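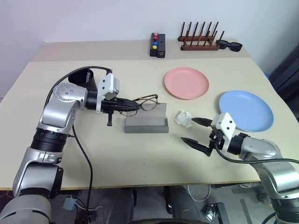
Wednesday

I need to get a grip on where I put my glasses. Twice this month I've gone to work in the old pair with the scratched lens because the good ones were somewhere in the apartment and I had eight minutes to get the bus. Last night I decided the table was going to be the only place for them. There's a gray tray on it, shallow, open, with a back panel that stands up a bit higher than the front, and the thin dark wire frames with the round lenses fit in it with room to spare. Glasses go in the tray. The black cup stays where it is. The crumpled ball of paper goes in the trash, and the two plates, the pink one and the pale blue one, go back to the kitchen. That is the whole system.

I wrote it on a card and stuck it inside the cupboard door. I don't expect to read the card, but writing it helped.

The glasses were 199 with the coating, from the Soltari shop by the station. I had my eyes tested there in January and the prescription hadn't changed much, a little in the left. I picked round ones because the square ones I had before left marks on my nose. They weigh almost nothing. The trouble with that is I don't notice when I've pushed them up on my head, and I don't notice when they slide off onto the couch either. I sat on the last pair.

Got up at half past six. Oatmeal, coffee, the rest of the pears. It rained until nine and then stopped. I had the day off, so I started on the drawer under the phone, which I have been avoiding since we moved to Skenbridge. Inside were two dead flashlights, a bag of picture hooks, takeout menus for places that have closed, and the manual for the Nudus kettle that broke last winter. I kept the picture hooks. I also found the receipt for the bookcase, which I had told my sister cost 600. It was 700. I'm not going to bring it up.

After lunch I went through the papers. Most of it was easy. Old envelopes, pay stubs, three copies of the same letter about the water main. I have a bad habit of balling up paper and leaving it wherever I happen to be sitting, as if somebody will be by for it later. I'm going to try carrying it to the trash when I do it. Same with plates. I eat toast in one spot, move, and leave the plate behind, and by the weekend there are none in the cupboard and I'm drinking coffee over a saucer.

The plates are plastic and I've thought about replacing them, but they don't chip and they're light to carry with a full mug in the other hand. My sister wants to give me four of her stoneware ones. I said I'd think about it. They won't fit in the rack.

Walked to the Sopacua store at four for trash bags, dish soap and an onion. They had the soap on the wrong shelf again and I had to go around twice. Lemon only. On the way back I looked at the notice about the stairwell lights, which says the work will cost 2370 and be split between all the apartments. It doesn't say when they'll start. The second floor bulb has been out so long I go up that part by feel.

Supper was soup and the end of the bread. I called my sister and we talked for over an hour, mostly about her car. She asked if I had found the spare key yet and I had to say no. It wasn't in the drawer. I thought it would be in the drawer.

Tomorrow I do the hall closet, or at least the top shelf. The winter hats can go in the blue bag and the blue bag can go under the bed. I want to check the coat pockets for the key before I ask the landlord for another one. Also need to buy stamps and call about the tooth.

Glasses are in the tray. 10:15, going to bed.

Last updated: Wednesday, 10:21 pm
Filed under: Home days, Putting things away
Search this diary Go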